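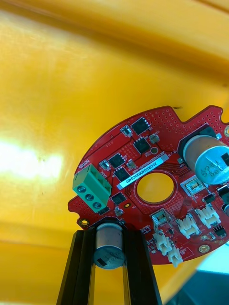 My shoulder MRI was booked for September and I spent most of the month before it reading things I didn't need to read. I'd hurt it two winters ago lifting a canoe onto the roof of the car, and it never came good. The physio tried bands, then tape, then more bands, and in the end she wrote to my doctor and asked for a scan. The first question on the screening form was whether I had any metal or electronics inside me. I solder as a hobby, so I tend to picture electronics as something like a red circuit board with a silver capacitor on it, and it took me a minute to work out that they meant pacemakers, hearing implants and pumps. I ticked no to all of them.

The form had 27 questions. Most were easy. The one that held me up asked if I had ever had metal go into my eye. I've done a fair bit of grinding over the years, mostly with safety glasses on, and once without. I put yes and wrote a note beside it. The clinic phoned the next morning and asked me to come in early for an X-ray of my eyes before they'd let me near the scanner. It was clear. The X-ray itself was over before I'd properly settled my chin.

## On the day

I got there at 8 in the morning. They gave me a gown, a locker key and a pair of grey socks. My wedding ring was allowed to stay on with tape over it, though I took it off anyway and then worried about it the whole time.

The radiographer asked me all the form questions again out loud. Then I lay on my back with my arm by my side, palm up, and she fitted a hard plastic shell over the shoulder. She gave me earplugs, headphones and a squeeze bulb for my good hand. The headphones were playing a local radio station, which I could hear between scans and not at all during them.

It took 20 minutes. The noise is as loud as everyone says. Some of it was a steady knocking and some of it was closer to a truck reversing. I'm not good in small spaces, so I kept my eyes shut from before the table moved until after it came out again. My hand went numb near the end. I didn't move it and the pictures came out fine. 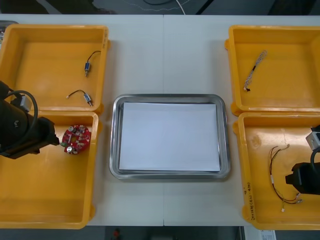 ## Getting the results

The report was ready in 2 days. It went to my doctor, and I had to make an appointment to hear it, although the images turned up in my online account before that. I looked at them and could make out the ball of the shoulder and nothing else.

The report said there was a partial tear in one of the rotator cuff tendons and some inflammation in the bursa above it. My doctor drew it on the back of a referral pad. She said surgery wasn't the first step for a tear like mine, and suggested an injection guided by ultrasound, then another go at the exercises.

I've had the injection now. It was done in the same building, one floor down, and was less of a bother than the scan. The arm ached that night and the next day, and I kept it off the steering wheel as I'd been told. I can reach the top shelf of the pantry again, slowly. I still can't sleep on that side.

I see the physio again in a few weeks. She has already told me it will be bands.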